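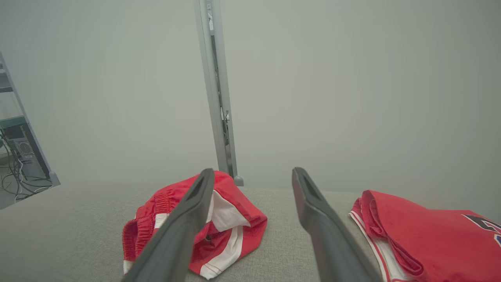 June, 6:10 a.m.

Pump log first, then the rest. Pressure at the house end of the line was low again overnight. Tank level at first reading was 2074 liters against a nominal 3000. That is a larger drop than the garden can account for, even with the beans on the long cycle.

Shut the lower valve and waited 2 hours. Level held. Opened it and the needle on the gauge started down again before I had finished my coffee, so the leak is on the lower run, somewhere between the valve box and the fig trees. Walked it twice and found no soft ground. The soil there is sandy and would take a slow leak without showing much.

Eliseo Cervantes came by mid-morning with the Stekeck listening rod. He thinks it is the old coupling under the path, the one put in when the line was moved. I think it is the tee past it. We agreed to dig at the coupling, as that is the shorter hole. The coupling was sound. A little mineral crust on the threads, gray-white, no seep. Backfilled and left the path stone off.

The tee will have to wait for parts. Figueroa has the Brinetti fittings in the next size up but not in ours, and a reducer on each side means more joints to fail. Called Callo. They can have the right tee by the end of next week. Ordered one tee, one spare, and a roll of tape, as the roll in the shed has gone brittle.

Until then the lower run stays shut and the figs get water by hand. I measured the can at the tank: 9 liters to the brim, 8 if I want to walk without spilling. The two young trees get a full can each in the evening. The old one can go without.

Moved the timer for the beans to 4:30 a.m. The previous setting ran into the shower and the house pressure fell off halfway through.

Afternoon: cleaned the intake screen. Almost 300 grams of grit and leaf by the kitchen scale, more than in spring. The mesh has a small tear near the rim. Folded a patch over it with wire. It should be replaced before the rains.

9:40 p.m. Tank at 2,020 with the lower valve shut since noon. House use only. Ate late, beans again. Right shoulder sore from the digging – the mattock handle is too short for me and always has been. Next reading at six.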